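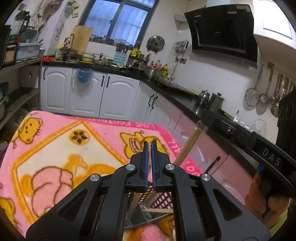
Open day at Skerer, Friday, got there late becuase the turnoff isn't signed. Go past the silo, second gate, park on the grass. Notes below for anyone in the buying group who couldn't make it.

Skerer is the pork and lamb place out past Andside. Family run, smaller than I expected. They raise the pigs themselves and buy lambs from two farms down the valley. Reshma Kekana took us round, she handles orders and seems to do most of the curing too. Knows every pig pen by heart. Talks fast, I missed half of it.

## The pigs

Outdoors all year, moved to fresh ground every 4 weeks. Huts are old tin ones, plenty of straw. Mud yes, smell not bad at all. Breed is a cross, sows are mostly black with a saddle, didn't catch the boar. Feed is barley, peas, some whey from the Pratina dairy when they can get it. No soy at the moment, though she wouldn't promise that for winter.

Asked about organic. Land is certified, the pigs aren't yet, paperwork in progress. She was straight about that. The lamb is certified from one of the two farms and not the other, so check the label if it matters to you.

## Cutting room

Boots and hairnets. Cold! Bring a sweater. Only 2 butchers on that day, breaking down sides for the August boxes. Everything goes through one band saw and a very long table. Scraps to sausage, bones sold for stock at the door, fat rendered on Mondays (buy the lard, it's good, I got two tubs).

Smokehouse is round the back, brick, oak and apple wood. Bacon hangs three days. The Tian style sausage with orange peel was the hit of the tasting, gone before the second group got in. Plain pork and the fennel one both fine. Ham a bit salty for me, my husband disagreed and ate mine. 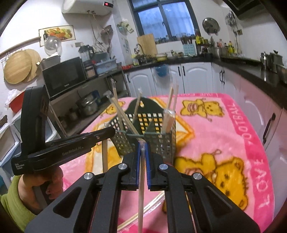

## Ordering

- Half pig box, cut and labeled, $757. Comes frozen unless you ask for fresh.
- Half pig plus a whole lamb, $927. Better value if you have the freezer space. We don't, would need to split with someone.
- Deposit when you order, rest at pickup. Cash or card.
- Tell them thick or thin chops when you order, they won't ring to ask.
- Liver and heart are left out unless you tick the box. Tick the box.

Pickup is from the farm or the Andside market, stall by the bakery end. No home delivery. Reshma said they might do a drop in town if enough of us order together, so let me know this week if your in and I'll send her one list.

## Other bits

Shop is tiny, open till 4. Eggs sold out by lunch. Toilets ok. Dogs have to stay in the car. Kids liked the piglets, there was a litter in the near paddock you can see from the fence, no need to do the whole walk.

Still to ask her: nitrates in the bacon, and whether the lamb can be hung longer. Will post when she answers.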